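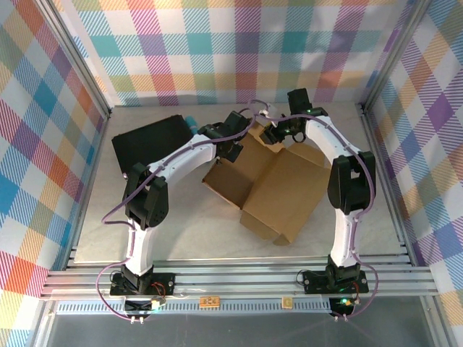

Tips for teaching a two-arm bench setup by remote control

Most bad recordings come from a poor start position. Before you pick up the leader handles, bring both arms to the same rest pose and wait until they stop moving. Then drive them in slowly. With a cardboard box, turn it at an angle on the bench so the lid opens toward a front corner and both grippers can get to the end flap. Keep anything you aren't using, like the flat black case on the left, well away from the flap you plan to move.

Tie the cables to the links and leave slack at the elbow. A loop that bows outward is fine. A tight cable pulls on the wrist, and you will feel like you are steering badly when you aren't. Check the ties every 100 recordings or so.

Move at one speed. People tend to rush the easy part and crawl through the fold, and the arm learns both habits. I practice each fold 3 times with the recorder off.

Stop and delete if you bump the bench. Don't try to save a run by fixing it halfway through, unless you are recording corrections on purpose — those go in their own folder.

Change boxes before they get soft. A crease that has been folded too often gives no push back. I buy plain brown mailers from Holub in packs of 200 and throw out any with a torn tab.

Vary the start a little. Turn the box a few degrees between runs, but stay short of a full 90 until the basic fold works.

For teaching by hand, where you hold the arm itself, turn the motor hold off first and support the elbow from underneath. My Girora arms drop quickly when the hold goes off. Keep your fingers out from between the gripper fingers.

Write the box size and the task name in the log before you start. I used to do it afterward and lost most of an April batch that way.

Ledwood bench notes, 1 March 2023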